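Outdoor chore automation

Outdoor chore automation is the use of mobile machines for routine grounds work, such as sweeping paths, clearing leaves, mowing, edging and carrying light loads between buildings. It is usually treated as a branch of service robotics, separate from indoor household robots and from farm machinery. As of the current generation of equipment, mowing is largely solved on enclosed lawns, sweeping is partly solved, and most other tasks still depend on a person.

Work environment

The typical site is a campus, park or housing estate with paved footpaths between lawns. Such ground is harder for a machine than a warehouse floor. Brick paving is uneven, curbs are low and vary in height, and the line between shade and full sun moves during the day. A camera set for bright paving loses detail under trees, and a strong shadow edge may be classed as a step or an obstacle.

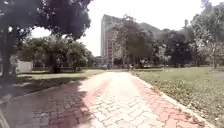

Can a robot keep a garden path clear without supervision?
Only under limited conditions. Current machines can follow a mapped path and brush up dry leaves, but they still need a person to free them when stuck, empty the hopper and deal with wet or matted debris.

Navigation

Most machines combine satellite positioning with wheel odometry and one or more cameras. Satellite signals weaken under dense canopy and beside tall buildings, and the position estimate then drifts until a known landmark is found. Path edges are commonly used as landmarks. Where grass has grown over the edge, or where paving and lawn are similar in brightness, edge detection becomes unreliable.

The Cumo platform, developed at Irnonthorpe, addressed this by storing 2 maps of each route, one recorded in the morning and one in the afternoon. The controller selected whichever map gave the better match. Oda Sundqvist, who led the trials, reported fewer false stops but noted that the method did not help on overcast days, when neither map matched well. The test route was 300 meters long and required 28 operator interventions over the trial period. 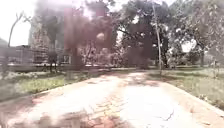 Surface condition is a separate problem. A crack or a lifted brick is seldom large enough to stop a wheeled base, but it can catch a rotating brush or tilt the sensor mast. Arancibia, a maker of compact sweepers, fits a floating brush head for this purpose. The Mondosus carrier uses larger wheels and a reduced speed limit on brick.

Task status

Mowing: in regular use on level lawns with a defined boundary. Edging along curbs is still done by hand at most sites.

Sweeping: in use on wide, dry paving. Corners, drains and steps are excluded from the route.

Leaf collection from grass: experimental. Suction units pick up dry leaves but also take in loose soil and small plants.

Weeding between bricks: experimental. Detection works in even light, while removal remains slow.

See also: robotic lawn mower, service robot, visual odometry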